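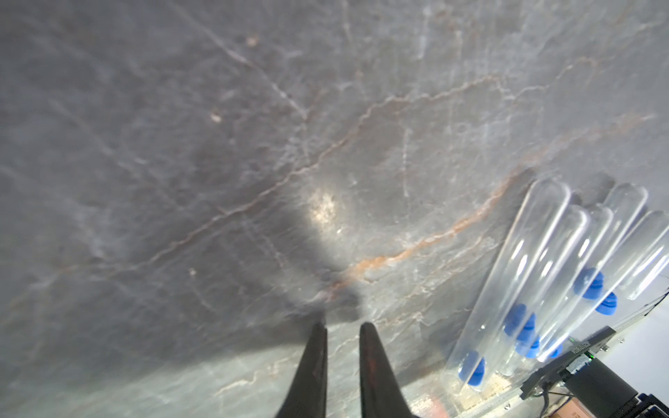
I've been asked by three separate people whether our college should subscribe to Plimo, the bench robot that Wotik will park in your lab for a monthly fee. My answer is yes, grudgingly, and I'd like to explain the grudging part, as it took me most of the spring to work up.

The pitch is simple. You get two arms, a cell to put them in, and a list of chores they will learn on your bench. The chore everyone asks for is test tubes. Tubes with stoppers, tubes without stoppers, tubes that have rolled somewhere. I did this work for a living once and never heard it called a chore. It was called Tuesday.

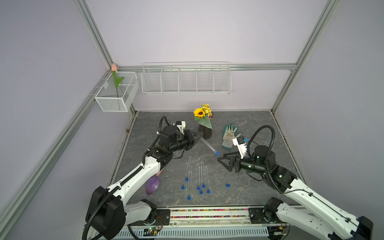
Yi-chun Poon
Columnist, former lab manager

Wotik's brochure says the cell comes "dressed for everyday conditions." In the demo cell that meant a sunflower in a vase, a gardening glove and a purple scoop, with the tubes lying in the middle of it all. I laughed, and then I thought about the benches I used to run. We had a ukulele on one of them from February until graduation. If a machine is going to work among people, it had better get used to people's junk, and I give Wotik credit for charging extra only for the things it ought to charge extra for.

My complaint is with how the service is sold. Jorberg, the other outfit bidding for our money, quotes a flat rate and sends you a dull machine that does one thing. Wotik quotes by the "skill," and a skill is whatever Wotik says it is. Picking up a tube is one skill. Picking up a tube with a stopper in it is another. I asked the salesman whether setting the tube down again was included, and he had to check. 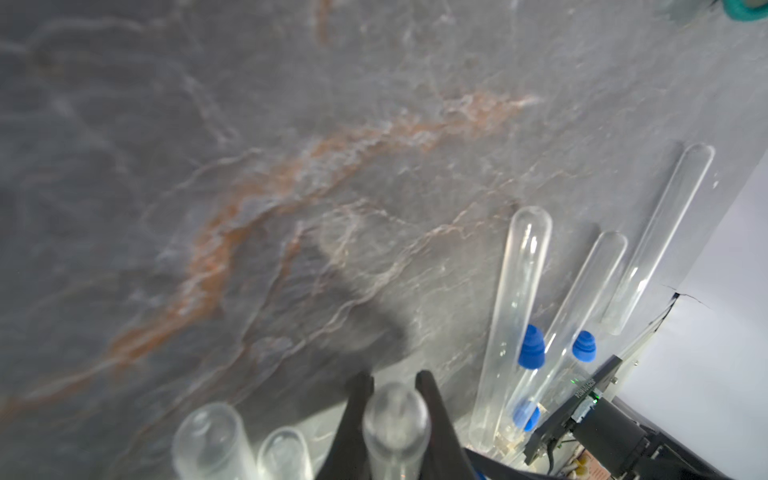 Yi-chun Poon
Columnist, former lab manager

Clear glass on a veined gray top is a mean thing to ask of any pair of eyes, and I've seen grown chemists pat the bench for a tube right in front of them. So I don't mind that Plimo is slow. I mind the word "effortless," which appears 13 times in the contract summary. Effort is what we'd be renting.

The Babaei plan, which is Wotik's middle tier, runs 68 pages with the appendices. Read page 5 before you sign, where it says that broken glass is the customer's. It's a fair clause, but it should be on page 2, in letters the size of the ones that say "effortless." 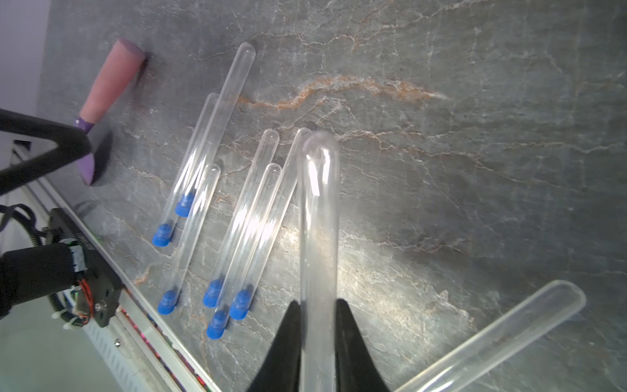

A tube in the gripper, with stoppered tubes on the left.

Take the trial month. Put your own tubes out, the scratched ones included, and leave the bench the way it looks on a bad day. Then ask for the flat rate anyway. Wotik says it doesn't have one, but the salesman said that before checking.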